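# The workshop hall at Sollberg, after the move

We moved into the Sollberg hall in September, and several people have asked what it looks like now that the boxes are gone. The pictures for this page are going up as they come in. The notes are mostly for those of you who only knew the old unit on the Naltora site, which had one window, one long bench and a heater that worked when it wanted to.

The hall is one big room with a mezzanine along part of it. We rent the floor and half of the upper level. The other half belongs to Furukawa, the label printers, who use it for paper stock and come through twice a week with a hand truck.

## Ceiling and lights

The ceiling was the main reason we took the place. It is high enough to stand a tall shelf upright and still swing a ladder past it. The old unit had one row of tubes down the middle, so anything at the side benches had to be carried out to be looked at properly.

White corrugated ceiling, wide white beams, and the fluorescent lights, with two of them far off toward the end wall. The grey box hanging on the right is the air conditioning, with a small wall lamp below it.

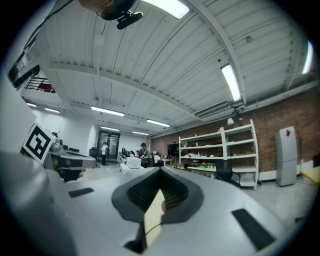 ## Mezzanine

The black metal railing up on the left is the edge of the mezzanine. It was there when we came and we have left it alone. Upstairs we keep seasonal things, spare chairs and the archive boxes that still need sorting. Nothing goes on or over the railing — please hand things down the stairs, even if it takes two trips.

The stairs hold one person with a load at a time. Up to 15 boxes can be stacked on the landing overnight, but they have to be off it by the morning.

## Lights and switches

The switches are on a panel by the side door, in two groups. The left group runs the front half of the room and the right group runs the back. The last person out turns off both. The wall lamp has its own switch and can stay on.

If a tube starts to flicker, write its position on the sheet by the door. The electrician comes when there are enough on the list to make a visit worth it. We tried changing one ourselves in the first week and needed a taller ladder than the one we own, so we no longer do that.

## Heating and cooling

The air conditioning unit is older than the rest of the fittings. It takes 30 minutes to make any difference at this end of the room and is set from a control near the stairs. Please don't change the program. If you are cold at a bench, ask for one of the small heaters — there are 5, and they are labeled.

## Floor and storage

The floor is 900 square feet on our side of the line. The line is a strip of yellow tape and it matters to the lease, so nothing should be parked across it, including carts. The Wodent shelving from the old unit will go along the back wall once the missing brackets arrive. Until then the parts are stacked under the stairs with a sheet over them.

Pictures of the shelving and the loading door will be added to this page when both are finished.

Page last changed Thursday, October 29, 2020.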